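Reading lists, again

Quick one tonight because I've got marking to get through and it's already past nine.

So the province's new social studies outline finally landed in our inboxes in March. 12 pages. I read it twice on the bus. The short version: Grade 8 has to cover residential schools, the Chinese head tax and the internment camps as proper units now, with time set aside, not as a sidebar in the textbook that everyone skips. Good. Long overdue, and I said so at the staff meeting, probably too loudly.

What it dosen't have is money. Or books. We have one class set of Thygesen, which gives the head tax 2 paragraphs and a cartoon. The Pimora readers are much better, my favourite by a mile, but they come in packs of 30 and the office wants a quote first. Then another quote. Fine.

What I did this week

Rang the district. Left a message. Wrote up my own source pack from the Tirko archive, mostly letters and a couple of petitions, all free to copy for class use. Cut the longest letter in half. The kids went straight for the handwriting, couldn't get them off it. One asked why her grandmother's school never taught any of this and I didn't have a neat answer, so we talked about who picks what goes in a textbook. Went ten minutes over. No regrets.

A couple of parents have emailed. One cross, one lovely. I wrote back to both at lunch, soup in one hand, which I don't recomend.

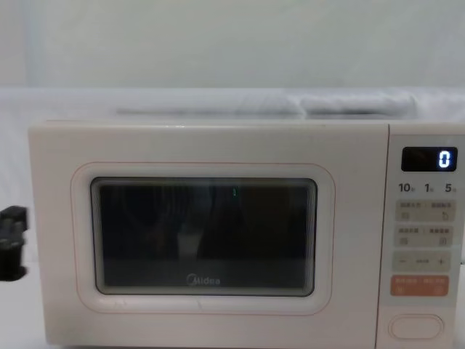
Still to sort

Permission forms for the Gramow museum trip. The bus, if there is one. And if any of you teach Grade 8 and have a decent lesson on the internment camps, please leave it in the comments, I'll swap you the letters pack. Back to the marking.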